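3. Teaching by hand and by remote control

3.1 Why suturing

We chose suturing for a simple reason: people who are good at it find it very hard to put into words. Ask an experienced operator how much slack to leave in a thread and you will get a shrug, then a demonstration. That makes it a wonderful test for learning from demonstration, where the teacher only has to do the job and the words can wait.

It is also a task in which many small decisions hang on one another. The needle has to be held at a useful angle before it goes in. The thread has to be long enough to work with and short enough to keep out of trouble. One tool often has to give way to the other, and the moment at which this happens changes from stitch to stitch. A fixed list of movements copes badly with all this. We wanted to know how far a policy could get if it learned from complete stitches, hesitations and second tries included.

3.2 Two ways of showing

Our teaching system, Misora, accepts demonstrations in two forms. In the first, which we call hand guiding, the teacher takes hold of the arm and moves it through the task on a bench pad. The motors cancel the weight of the arm and otherwise stay out of the way. In the second, remote control, the teacher sits at the Godix console and drives both arms through a pair of handles, with a foot pedal to pause the link while the hands are brought back to a comfortable position.

Hand guiding is lovely for getting started. New teachers understood it within minutes, and it gave us very clean examples of single motions such as turning the wrist through the arc of a needle. Its weakness showed as soon as both arms were needed. A person with one hand on each arm can steer them both, but has nothing left over for opening and closing the jaws at the right time. We tried a voice trigger and dropped it after a week of missed grasps.

Remote control takes longer to learn, and we think it is well worth the trouble. The teacher sees only the views that are recorded, so any decision taken during the stitch was taken on information the policy will also receive. The handle movements are scaled down before they reach the tools, which lets a teacher make a large and relaxed gesture for a small motion at the tip. All the training data for stitching, passing the needle and handling the thread was collected in this way. Hand guiding was kept for the warm-up set.
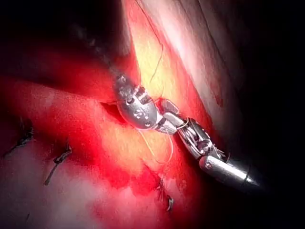
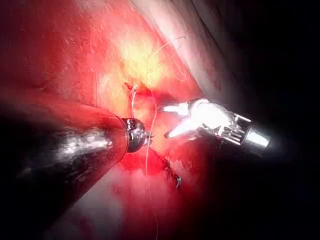
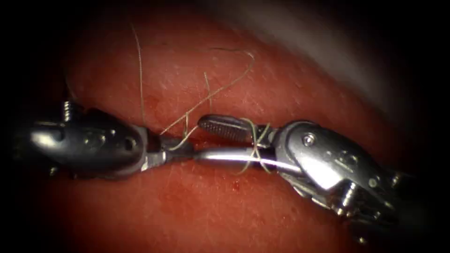
Figure 2. Remote-controlled suturing. The pale thread is in view along with one or both of the instruments.

3.3 What was recorded

The full set holds 1636 demonstrated segments. We define a segment as a stretch of work with one clear purpose: take the needle, drive it, pass it over, draw the thread, wrap, tighten. Teachers marked the boundaries themselves by tapping a second pedal. We had expected to throw these marks away and fit our own afterwards, but they were so consistent from one teacher to the next that we kept them. Only 53 had to be moved by hand, nearly all of them at the start of a wrap, where people disagree about when drawing ends and wrapping begins.

Along with the camera views we stored the pose of each tool, the jaw opening, the position of both handles and the state of the pedals. Everything was brought to a common rate of 30 samples per second. Jaw opening deserves a special mention. In an early version we stored it as a plain open or closed value, and the policy learned to snap at the thread. Storing the commanded angle instead gave us gentle, partial closures, the kind a teacher uses when letting thread slide through the jaws without losing it. It was one line of code and it pleased us more than anything else that month.

We asked teachers to carry on after a slip whenever they felt it was safe to do so. A dropped strand followed by a calm recovery is excellent material! Many earlier sets that we tried to build on had been trimmed down to perfect runs, and a policy trained on those has no idea what to do once it strays from the path. Segments with a recovery were given a tag but no extra weight in training.

3.4 Advice to teachers

Every teacher was given the same short briefing, written by Subbarao Pisharody after the first trials in March. It asks the teacher to work at an even pace, to keep the tool tips in view, and to let go of the handles only with the pause pedal down. It also asks them to finish the motion they have begun before changing their mind about it. This last point sounds fussy, yet it made a clear difference. Half-made choices are confusing to learn from, because the recording shows the tool heading for one grasp point and ending at another with no visible cause.

We did not tell anyone how to stitch. Some teachers like to draw most of the thread through at once, others pull in several short lengths and change their grip in between. Both styles are in the data, and a style label is supplied to the policy so that it need not average the two. Without the label we saw a curious mixture in which the tool would begin a long pull, stop partway and open its jaws over nothing. With it, the pulls were decisive again.

Fatigue matters too. Teachers worked in short blocks and swapped over when they wished. The handle traces show a fine tremor growing towards the end of the longer blocks, and the scaling hides most of it at the tool, though traces of it survive in the wrist angle. We left these samples in. Filtering them made the plots prettier and the learned motion no better.

3.5 From demonstration to policy

The policy, Anix, takes the recorded views and tool poses and predicts a short run of future tool motion for both arms together. Predicting the arms together is important. Our first attempt used 2 separate networks that shared the same input, and they were forever reaching for the needle at the same moment — each quite reasonable when taken alone. A joint prediction lets one arm's waiting be part of the plan.

Motion is predicted relative to the present pose of each tool. Absolute positions tie the policy to one placing of the arms, and a small shift of the base between sessions is then enough to spoil a grasp. Relative motion shrugs this off. It does drift over long stretches, so the plan is renewed many times within a segment, and each new plan is blended with the tail of the old one to avoid a jerk at the join.

The teacher can step in at any time by pressing the pedal and taking the handles. The console first lines up the handles with the tools, so that control passes over without a jump, and the correction is stored as a new segment. We are very fond of this part of the system. It turns an afternoon of testing into an afternoon of teaching, and the corrections arrive exactly where the policy is weakest. Section 4 compares training with and without them, using the Naidu bench pad for the dry trials and the same segment definitions throughout.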